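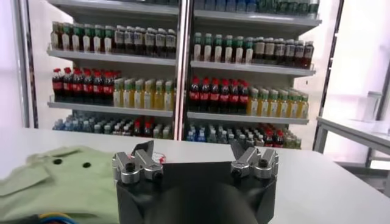 Second gripper pair for the folding cell – spares or upgrade?

baysal_tech
Budget closes in April. Grulum quoted $1,674 per two-finger gripper, 14 weeks' lead. Jaw tips are $105 a set. Job is shirts on a flat white table, two arms.

zatia4
Buy tips only. Fabric loads are nothing and the bodies will outlast the arms.

rurkimdale
Disagree. One dead gripper means 14 weeks with half a cell. Carry a full spare.

baysal_tech
Corner hold, for reference:

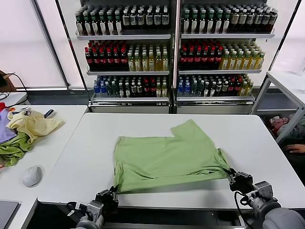
Both grippers on the lower corners, light green tee.

zatia4
Creases run toward the right gripper. I'd look at tension before hardware – a force sensor was $391 last time I priced one.

rurkimdale
Sensor doesn't fix lead time. Separate line item.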